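The Bottomless Bin of Pretend Groceries

I stepped on the eggplant again. If you've lived with a play kitchen, you know which part hurts (the stem end, always), and you know the noise I made. That was the morning I decided the toy food at our place in Flimevstead was getting sorted, all of it, before lunch!

We own far too much of it. My daughter is 3 and runs what she calls a restaurant, and every grandparent who visits brings supplies. For ages everything lived in one big wicker hamper from Verbeke, which looks gorgeous and swallows small things whole. I once found a real clementine at the bottom. It had been there since November.

So I tried bins and bags. A plastic bin for the produce that gets played with every day, low enough that she can haul it out herself, and clear zip bags for the sets that have to stay together or they're useless – the pizza with its toppings, the birthday cake, the fruit that comes in halves. I love a zip bag. You can see what's in it, a kid can carry it to the couch, and it squashes flat when it's empty.

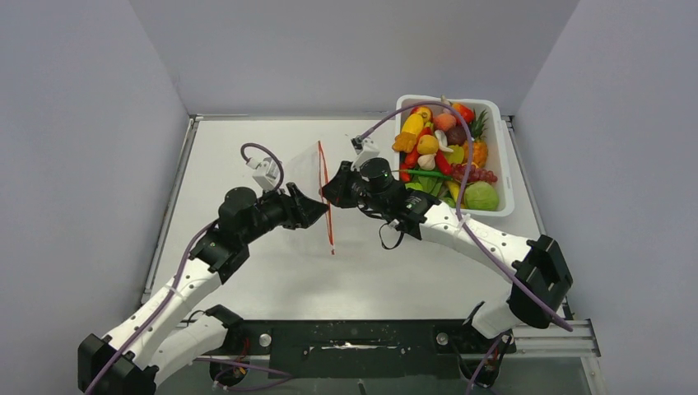 Marleny Cáceres thinks I'm too soft on bins. Bag everything, she told me over the phone, and hang the bags from hooks, because a bin is only a hamper with better manners. She has 6 hooks inside her pantry door and swears the kids put things back. I went quiet and then I ordered hooks.

She's also the one who got me to wash it all first. Warm water, a squirt of dish soap, a towel on the floor, and leave the pieces out overnight before anything gets zipped up. I skipped that last bit with the cake and ended up with foggy frosting, so, lesson learned.

The labels were my one splurge. Kunodo makes a roll of stickers with little vegetables on them, and my daughter put nine on the dog before I got any onto a bag. The pizza is still missing a mushroom. I've looked under the stove twice.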